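Do couples really talk less once they retire? A small diary study

Project report, second-year module in relationships and family life
Group members: Vy Đồng, Dušan Danko, Genji Yokoyama
Supervisor: Svatopluk Brabec

1. Why we chose the question

Most magazine advice for older couples starts from the same claim, that once both partners stop work they run out of things to say. We found the claim in nearly every popular article we read and a source for it in hardly any of them. Where a source was given it was usually a survey run by a dating or holiday firm, asking people to remember how much they used to talk ten years earlier. We don't think anybody can remember that. I couldn't tell you how much I talked to my flatmates in February.

Our supervisor warned us that a student project would not settle the matter, and it hasn't. We wanted to see whether a daily diary would give the same gloomy picture as the remembered version.

2. What we did

We recruited 19 couples through two walking clubs and a library noticeboard in Painemal. In each couple both partners had retired within the last 5 years. Each person kept a paper diary for a fortnight and noted every conversation that went beyond practical matters ("have you fed the cat" did not count). They wrote down the time of day, the subject and who began it. Partners were asked not to compare diaries.
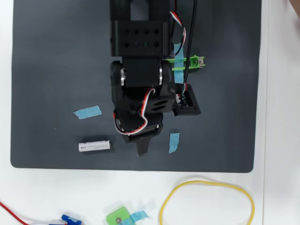 Before starting, everyone also filled in a one-page form asking whether they talked more, less or the same as when they were working. We kept these forms sealed until the diaries had been coded, so that we would not read the diaries with the answers in our heads. Dušan and I coded separately and Genji settled the disagreements, of which there were too many. "Practical" is a slippery word. One couple discussed a leaking gutter for most of an evening, and by the end of the entry it was plainly about his brother.

3. Results

The diaries gave us 773 entries we could use. On the form, most people said they talked less than before. The diaries can't tell us whether that is true, as we have no diaries from their working years, and I wish we had seen this problem before we printed everything. What they do show is a lot of conversation, most of it between breakfast and lunch, which is a part of the day the couples would once have spent apart.

The more awkward finding is that partners did not agree. Of the 773 entries, 450 had a match in the other person's diary. The rest were conversations that one partner thought worth recording and the other either forgot or filed under gutters. We looked for a pattern by who began the talk and found a weak one: people remembered their own openings better. I would not build anything on it.
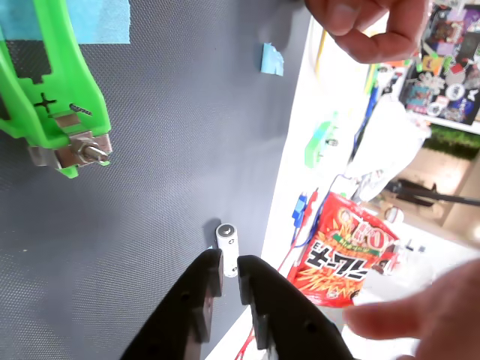

Fig. 2. Battery standing upright on a mat.

4. What we make of it

Bořivoj Šimek, who read our draft, thought we should say that retired couples talk plenty. I disagree. People who join a walking club and then agree to keep a diary for two weeks are not silent types, and keeping the diary may itself have started conversations. Two people wrote as much in the margin.

What I would say is that asking one partner tells you about one partner. The surveys we began with nearly all did that. If a couple living in the same house cannot agree on whether they had a proper talk yesterday, a headline figure from one of them about the past ten years deserves very little trust — ours included, if anyone is tempted to quote the form results without the diaries.

5. If we did it again

Recruit people a year before they retire. Use shorter diaries. Define "practical" with the couples themselves, before the first entry, and drop the tick box for mood, which everyone filled in the same way every day.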